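About Groment

Groment is a cooking school in Parnemley, up one flight of stairs from a shop that sells curtain rods. We teach adults to make dinner. Some of them already know how and come for the company, and we charge them the same.

The school began with a disagreement. Natsumi Nakajima and Yasuo Nishimura worked the same line at a hotel restaurant in Devbridge, where they argued for most of a winter over whether an ordinary person could be taught to season food properly. Natsumi thought yes. Yasuo thought it might be possible but that he would not enjoy watching. They rented the room in March and have been arguing in front of paying customers ever since.

Our first class had two students, one of whom was looking for the curtain rod shop. He stayed for the onions and came back the next week with his own knife, which was terrible. We still have it. It opens paint.

What we teach

Most people start with Plain Dinners, six evenings of the food you would eat if you were less tired: eggs, rice, a roast chicken, a soup made from whatever the chicken leaves behind. After that you can take Bread, Sauces, or Fish, or you can take Plain Dinners again, as a surprising number of people do. Each class is capped at 12 -- we have 12 stools, and the thirteenth broke.

Floarea Lazăr runs Bread. She came to us from a bakery that started work at two in the morning, and she regards our 6 p.m. classes as a kind of retirement. She does not believe in bread machines, bread apps or the phrase "bread journey." Her students adore her and are slightly afraid of her, and their loaves are very good.

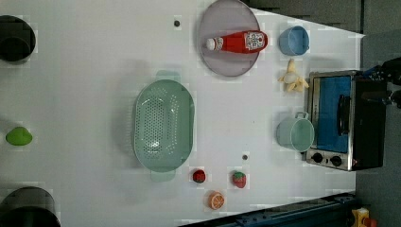 Kamrul Bhattacharjee teaches Sauces and also does the accounts, so he is the only one of us who knows what butter costs. You may hear him mention it. Fish belongs to Junpei Nomura, who would like it known that the class can smell fine if people would stop standing on the bin pedal.

How we teach

You will cook from the first ten minutes. There is a short talk about knives, then there is an onion. We don't hand out certificates, though Yasuo has been known to nod.

Recipes come on one sheet of paper, printed on one side. If a recipe needs the other side, we teach a different recipe. You take home what you make, so please bring a container with a lid. Foil slides off on the bus, and the bus company has written to us.

The Fujimoto fund

A former student, Mrs. Fujimoto, left the school 1,000 dollars and a note asking us to spend it on people who couldn't pay. We have kept the fund going with the takings from our spring supper, and it covers up to 60 percent of the fee for anyone who asks. There is no form. Speak to Kamrul, and compliment the butter.

Visiting

The door is the green one to the left of the curtain rods. The bell works if you lean on it. Classes run all year except for two weeks in August, when the room gets too hot for pastry and for Yasuo.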